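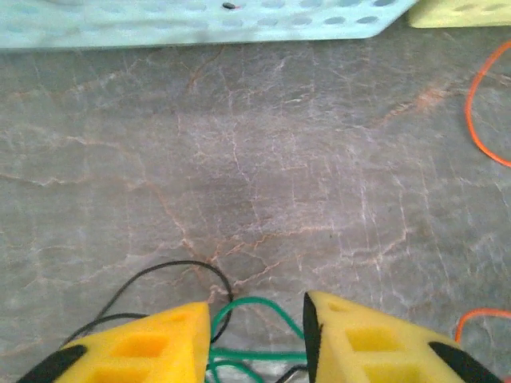

Parisa Nazari commented under my last post that I should stop moaning about the airline and just send them a letter before action. "Give them a date," she wrote, "and mean it." I had no idea what a letter before action was. I do now, and I've been bouncing round the kitchen telling everyone who'll listen!

For anyone new, the quick version. In January I paid for a holiday cottage through a booking site called Trasero. Ten nights before we were meant to arrive, they emailed to say the owner had withdrawn it. Fair enough, these things happen. The email said I'd get my money back "in due course", apart from a £40 booking fee, and then came a very long silence. £300 is a lot of money in this house. (The airline was the other half of the same trip, and they've since paid up, so they can leave the story.)

I'd been ringing. So much ringing! I can hum their hold music from start to finish, including the bit where it skips. Each time someone perfectly nice told me it was with the finance team, and each time I put the phone down with nothing in writing. Parisa's comment made me see how little I had to show for all those lunch hours.

So I sat down with a pot of tea and wrote one page. My first go was three pages and had the word "appalling" in it four times. Oi-ling Lo read it over and crossed out nearly everything I was proud of, bless her. What was left went like this:

- the booking reference and what I'd paid
- the date they cancelled, with their own email attached
- the full sum I wanted back, fee included
- a deadline for paying it, and a line saying I'd start a small claim if they missed it

I also said I was open to sorting it out without going to court, and asked them to reply in writing. I posted it to the registered office, got proof of posting and emailed a copy the same afternoon. The registered office took some finding, by the way. Trasero is only the name on the website, and the company behind it is called Laltonex, down in tiny grey letters at the bottom of the terms and conditions. If you're doing one of these, do look for that first, as I very nearly addressed mine to a logo.

I gave them 30 days. On day 10 I had an email from an actual person with a surname, and on day 12 the whole lot was in my account, booking fee and all!! I did a lap of the garden in my slippers.

I know it won't always go so smoothly, and I'm no lawyer, so please don't treat my one page as gospel. Citizens Advice is a good place to start if yours is more tangled. I did have a look at how you make a claim online, just in case, and it looked far less frightening than I'd built it up to be. There's a fee that depends on how much you're asking for, so check that before you set your heart on it.

Next up is the gym. Bellamy have taken two payments since I cancelled and I've got the cancellation email printed out and ready. Oi-ling has already asked to see the draft before it goes anywhere near a postbox.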